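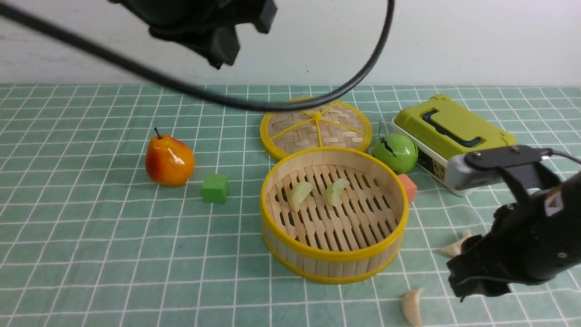 Workshop notebook

May 18, 2019

Boot and ball bench, Ukwood women's rugby league. Entry by Imad Harb, with notes from Elie Abou Jaoude where marked.

Carried on with the grip tests on the training balls. The club has three sorts in the bag at the moment: the old Azar match balls, the Suvach trainers bought last season, and the Pledesano samples that came with no paperwork apart from a packing slip. The players say the Pledesano ball goes slick sooner than the others when it rains. That is the complaint we are trying to pin down.

Method as before. Ball clamped at both points, rubbing wheel set on the widest panel, 2,000 turns, then the drag reading. Wipe down with a damp cloth, wait 90 seconds, read again. Two balls of each sort, so 6 in the batch. Pressure checked before each run and put back to the club figure if it had dropped.

Azar balls: small change in the dry reading, a bit more in the wet. The pimples have worn flat along the seam side but are still sharp in the middle of the panel. This fits with how they get used, as most of them have been kicked off the same tee for two seasons.

Suvach balls: steady. Second one had a slow leak at the valve and lost pressure during the run, so I have crossed out its wet figure and will do it again with a new valve. Do not use the crossed-out number in the table.

Pledesano balls: dry reading was the best of the lot at the start. Wet reading fell away badly after the wheel. First ball and second ball agree, so I don't think it is a bad sample. The surface feels waxy to the thumb after wear, and the cloth came away with a greyish smear on it. Kept the cloth in a labelled bag.

Elie: could be a release coating from the mould that never got washed off. Suggest cleaning one ball with warm soapy water before the wheel and leaving the other as it comes. If the washed one holds up, the club only needs to scrub them before first use. I would not tell the coach anything until we have done that.

Agreed. We have one unused Pledesano ball left and can ask for another.

Rig notes. The clamp on the left still creeps. I put a strip of old inner tube under the jaw and it held for the whole of the Azar runs, then began to slip on the Suvach. Needs a proper pad. The turn counter skipped once during the first Suvach ball; I stopped, set it back by hand and carried on, and the reading looks in line with the other one.

Studs. Started sorting the worn sets handed in after the last home game. The forwards' boots are going at the outside heel first, the backs' at the toe. Several pairs have mixed studs, some plastic and some metal, which makes the wear hard to compare. I have put the mixed pairs in the blue crate. Elie wants them measured anyway. I'd leave them until the matched pairs are finished.

Also had the scrum half's shoulder pads in for a torn strap. Stitched with the heavy thread, double row. She needs them back for training, so they went out with the kit bag this afternoon and are not on the shelf.

To do:
New valve in second Suvach ball, repeat wet run
Wash test on Pledesano, one washed and one not
Pad for left clamp
Ask for the packing date on the Pledesano samples
Copy today's drag readings into the shared table, still only on the paper sheet by the vice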